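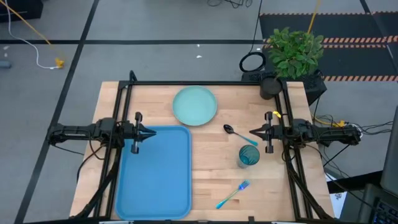 Setting a kid's place on a tray, yes or no?

flisteo_mom
We got the blue cafeteria trays for the kids, 19 dollars for the set. Mint plate, teal cup, fork and spoon with the teal handles. My question is do you leave everything ON the tray to eat or lift it off onto the table?

surska80
On the tray, always! Spills stay put and you carry the whole mess to the sink in one trip.

Duarte Peixoto
Disagree. My two slide the tray around like a hockey puck (butcher block is slippery once it's oiled) and the cup goes first. Ours is for carrying, then plate down, fork left, spoon right.

surska80
So put a damp dishcloth under it? Did that all last December with my nephews, zero problems.

Duarte Peixoto
And now I'm washing a dishcloth too lol

fusthorpe_jen
Team no tray here, but only for dinner. Breakfast stays on it. Also do those colored handles hold up in the dishwasher? Mine went chalky.

flisteo_mom
Hand washing so far, will report back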